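Brurkum Wrist Kit – sample recordings and data card

Maintained by Afshin Azimi and Gheorghița Vlad
Last updated September 17, 2026

Summary

This folder holds sample recordings made with the Brurkum wrist kit, a pair of tracked wrist bands sold for recording hand work at a table. It is meant for teams deciding whether to buy or rent the kit, and for teams who already have one and want to check their own files against ours. The full set is called Ometti and is licensed separately. What you get in this folder is the trial portion.

Contents

The trial portion has 1407 clips in 13 task folders. Each clip has one head-view video, two wrist tracks (left and right) and a short text file with the task name and the operator's notes. Clips are cut by hand at the start and end of a task, so lengths vary a lot. The longest are in the paper and cloth folders.

What is in the kit

– Two wrist straps with marker tiles
– Two wrist modules, each with its own marker and cable
– The Janus recorder software, one seat
– A printed calibration sheet

The head camera is not included. We used our own, and any camera that Janus lists as supported will do. The kit costs 4000 euros to buy. Rental is quoted by the week and includes shipping one way.

Setting up

1. Put the straps on before connecting the cables. The left and right straps are not interchangeable in software, and swapping them gives mirrored tracks.
2. Start Janus and wait for both modules to show as ready.
3. Run the calibration sheet once per operator. Repeat it if a strap is moved.
4. Record one short test clip with both hands over the work surface. Check that marker tiles on both straps can be read in the head view and that the cables lie clear of the work.
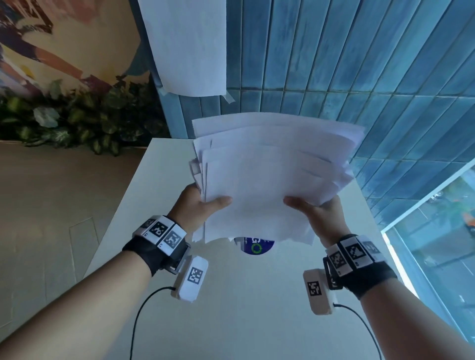

5. Open the test clip in the Janus viewer and look at the two tracks. Gaps of a few frames are filled in automatically. Longer gaps are left blank and flagged in the track file.

Known problems

Loose paper is the hardest material in the set. Sheets slide over each other and the fingers underneath are hidden from the head camera, so finger positions in the paper folder should not be treated as ground truth. The wrist tracks in that folder are fine.

The cables are a little short for standing work. Vlad used the Uysal extension leads for the shelf tasks, and those clips have "ext" in the name.

Track files written by the first release of Janus use a different time base. Run the convert script before mixing them with newer files – it leaves the originals in place.

License and contact

The trial portion is free for evaluation and internal testing. Please ask before passing it on. Report bad clips to Afshin Azimi with the folder and clip number.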